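Chapter 20
Source Taxation of Visiting Performers and Athletes

20.1 Scope of the chapter

A nonresident who performs for pay in a country is normally taxable there on the income tied to that performance. The rule applies even if the visit lasts a single evening. It departs from the treatment of other service providers, who are generally taxed at source only if they have a fixed place of business or stay beyond a set number of days.

Two questions recur. The first is which payments count. Appearance fees and prize money present little difficulty. Endorsement income does, as a sponsor may pay one annual sum that covers events in several countries. The second is how the tax is collected. Most systems require the payer to withhold at a flat rate on the gross amount, with a refund claim open to the visitor afterward.

20.2 The Warnow apportionment problem

A cyclist under contract to Pultex, an equipment maker, receives a yearly retainer and rides one race in Warnow. The tax office may divide the retainer by days of competition or by all working days, training included. The second method gives a smaller taxable share. Section 20.4 works through both, using a retainer of 3147 and a withheld amount of 2777. 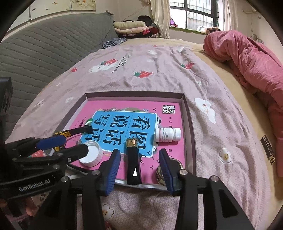 Pink Chinese workbook in a shallow tray on a bed,
with a small medicine bottle and a round white lid

20.3 Event exemptions

Organizers of large meetings often ask for relief from source taxation as a condition of hosting. Relief may be written into statute or granted by order for one named event. Babaei treats the two forms as equivalent; this chapter does not, for an order can usually be withdrawn without a vote.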